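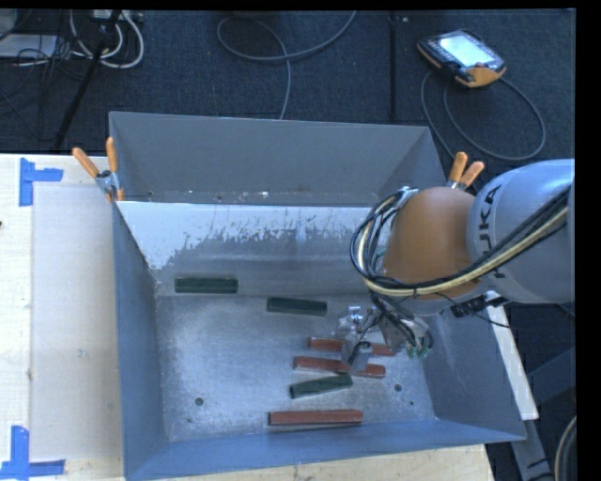
27th October — bin picking, Skoltham bench

Quick one before I lose the thread. Suqin wants an answer for the Lolley people: can a machine do the tidy-up jobs yet. Putting offcuts back in the right tray, toys in the tub, cutlery out of the rack. My answer today is sort of.

Running total since August: 394 picks logged. Today's batch was 32, and 2 were flat-out misses. Both misses on a red one hard up against the near wall. Finger has no room to get down behind it so it rides up the wall and closes on air.

Blocks out in the open, no dramas. Green or red makes no odds. Tilted is fine too, within reason. Trouble is neighbours. When a green sits right under a red the planner treats them as one long lump and goes for the middle of the lump. Yutong reckons segmentation, I reckon the glare on the sloping panel is throwing the exposure. Whole top of it blows out white. Could be both. Try matte grey paint on that panel before anyone touches the code.

Bin

Orange spring clamps are still on the bin. They were meant to be temporary. Need proper brackets, or at least add the clamps to the collision model, the left one on the divider corner especially. Cable bundle on the KUKA also wants another tie, the one below the orange housing is doing all the work and the loop is too generous for my liking.

Pendant lives on the carpet again. Guilty. Hook on the bench leg, please, somebody with a drill.

Chores question

Yutong timed herself clearing the same bin by hand, 4 seconds, chatting the whole time. Arm takes most of a minute and thinks about each one. Speed isn't what worries me though — a slow dishwasher is still a dishwasher. It's that a kitchen drawer is all walls and neighbours, ie exactly the stuff we miss on. And our blocks are rigid bars. Wouldn't trust it near a wet tea towel.

Shop floor is closer. Hukgate's sorting job is mostly parts this shape and they don't care if it runs all night.

To do
paint panel
redo the near-wall picks with the wrist turned 90, fingers along the wall
ask Fan about thinner fingertips, quote was for the old flange i think
re-stick blue tape if the sheet moves, then recalibrate
send Suqin the miss logs, both of thme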